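4.2 Floor color and how people judge the size of a work area

The second part of the Flutdale study grew out of a remark that kept coming back in the interviews. People who had spent years laying out craft rooms and repair shops told us that a light patch on a dark floor "pulls" things toward it, and that they set their tables by that patch without ever reaching for a tape. We were delighted by this, partly because it is so easy to test! If a plain change of floor color can shift where a person thinks a work area ends, then a good deal of everyday room planning rests on paint and matting as much as on walls.

We asked 80 adults from Flutdale and Vonness to judge floor areas in two sets of rooms. In the first set the floor was one even gray. In the second, a light square had been laid on the same gray, sometimes straight with the walls and sometimes turned. Each person gave a width and a depth for the area they would feel comfortable using, and then marked its edge on a paper plan. After removing sheets with missing marks we had 663 usable judgments out of the 700 collected, a far better return than in our pilot (Mosoti and Gachanja both predicted worse, and were glad to lose the bet).

The effect of the light square was strong and quite lovely to see on the plans. With the even floor, the marked edges wandered: one person would stop well short of the wall, the next would run right up to it. With the square in place, the marks bunched tightly along its border, even for people who later said they had paid it no attention. Turning the square weakened the effect a little but did not remove it, and several people rotated their whole plan to match. A second color laid on top of the first gave the most interesting result of all. Most people then named two areas, an inner one for the task itself and an outer one for standing, reaching and setting things down (Figure 3 has this nested arrangement, with a green mat on a larger white one over gray concrete, as a computer rendering).

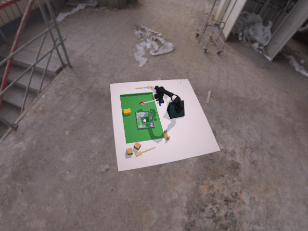
Figure 3. Nested floor colors in a rendered layout: green on white on gray.

The inner area was judged more consistently than the outer one. Sixteen people left the outer area out of their plans entirely, and their written comments suggest that they read it as a border, much like the margin of a page. We find this reading very appealing, and it fits what Owino argues for kitchens, where a rug in front of the sink is treated as part of the sink. It also fits the older Enov survey, although the rooms there were carpeted and the comparison should be made with some care.

Lighting is the obvious next question. Our rooms were all judged under the same even light, and a strong shadow falling over a border may well blur it. A follow-up with morning and late afternoon light is planned for February, using the Vonness rooms and the same paper plans.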